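Simulation group: two arms, one table

From the robotics club newsletter, 28/07/2018

The simulation group has been working all summer on the two-arm tabletop, and many members have asked me what we do there, because from the outside it looks like people who sit and stare at screens. I will try to explain it in a simple way.

The room exists only in the computer. We call it Clavwood, after the wood pattern that Shireen Sithole made for the tabletop in our first week. It has two arms, one table and a small collection of things to pick up. The student programs must move the arms, find an object, close the fingers on it and put it in another place. When a program makes a mistake, we press reset and the room is new again. 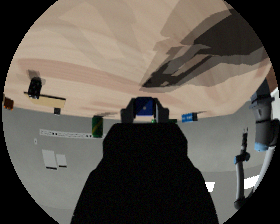 4 min read

The most difficult lesson of this month was the view from the wrist. Each gripper carries its own camera with a very wide lens, so the picture is round and the straight edges of the table become curves. It can also be upside down, with the wood on top and the wall under it. A dark blue block between the fingers is easy to recognize for a person. For a program that learned only from the room view, it is a different world.

Our younger members first tried to correct the curve with a formula from a textbook. It worked well in the middle and badly near the rim. After two meetings we decided to leave the round picture as it is and to teach the program with it directly. For this we saved 2,678 wrist pictures, and every member took a part of them to label. I want to thank everyone who did this boring work, also the ones who did it on the bus.

The second lesson was about the starting position. In the old version, called Norko, an arm could start anywhere, and sometimes it started with the fingers already inside the table. Now there is a check before each run. The fingers must be open, nothing may be between them, and the wrist camera must give a picture before the program receives control.

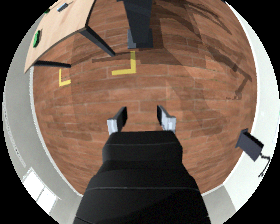
We also agreed that a run has a limit of 70 seconds. Some of you find this too short, and I understand it. But with a longer limit the programs become lazy, and we wait a long time for a gripper that only moves left and right over the same spot. If your program needs more time, please write to the group first and show us your log.

For the objects, the rule is that they should not be too similar. A drink can stands upright and falls easily. A small cube is simple to hold but also simple to lose from view. The long green block is good practice for turning the wrist, and the thin tan square is still the hardest, as the fingers have almost no edge to take. Ursu, the program of our second-year team, refuses to go near it.
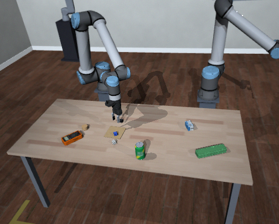 Shadows were a longer discussion. They can be switched off, and then everything runs faster. Shireen was against this, and I think she was right. An arm makes a large shadow, and the shadow moves when the arm moves, so a program can take it for an object or lose a dark object inside it. In a real workshop we can't switch off the sun. So the shadows stay on for all official runs, and for your tests at home you can choose.

The group challenge is named Torkisness (the name comes from a typing mistake and we kept it). Each team gets 400 runs, with the objects placed differently every time. To pass to the final in December, a team needs 285 good runs. A run is good when the object stands or lies inside the target area and both arms are back at their starting positions. Touching the other arm ends the run. 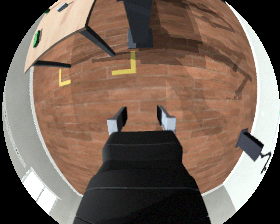
Teams can have two or three members, and it is possible to join alone if you already did the beginner course. Please send your team name and the name of one contact person. The new version of the room is on the club drive, in the folder with the same name, together with a short guide to the settings. Read the page about camera direction before you start - most of the questions I receive are answered there.

If your computer is slow, you can use one of the machines in the club room. Write your name on the list at the door and save your work before you leave.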